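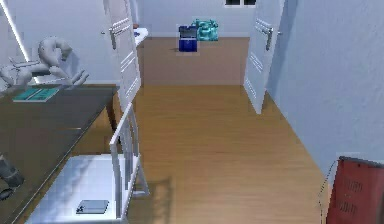
**Figure 3.** Simulated flat, looking through the open double doorway into the second room.

### 4.2 The fetch-and-carry term

By January I'd given up on having everyone start from scratch, so all the teams on the Skuverley module got the same simulated flat and the same bit of starter code (we called it Butt, after the way its first version met every door). The task sounded easy enough. A team picks an object in one room, plans a route to the other, goes through the doorway without clipping either door, and stops within reach of the target. I really thought we'd be finished with it in a fortnight!

We weren't, and the doorway took most of the time. With both doors swung open the gap looks generous, but our planner, Truvero, treated each door handle as a solid lump with a safety margin around it, and the handles stick out just enough to matter. Of the 575 runs the students logged, 133 stopped at or before the doorway. My favourite logs are the ones where the planner gives up, turns round, and sets off for the chair instead. One team fixed this in an afternoon by shrinking the margin only when the robot was moving slowly, and I'm still a bit cross that I hadn't thought of it.

The hallway view caused a different sort of bother. Teams that had tuned everything while looking straight at the doorway found their floor detector fell over once the camera tilted, and the change of floor colour between the two areas was read as a step. We let them retrain on up to 383 extra frames. Some used the lot, and one group used hardly any and did better, having picked theirs by hand over several rather long lunches.

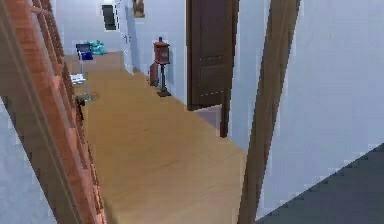 *How did we mark a run that got through the door but stopped short of the target?*

It got half marks, provided the log showed the planner had stopped on purpose and hadn't simply run out of time.

I'd keep that rule. Before we had it, students were quite happy to let the clock run down, and their write-ups were very vague about why. I would change the time limit, though. We set it at 20 seconds after trying the task on the Bresitz machines, which are quicker than the ones in the teaching lab, and the slower teams had every right to grumble. The runs in Section 5 all use the old limit.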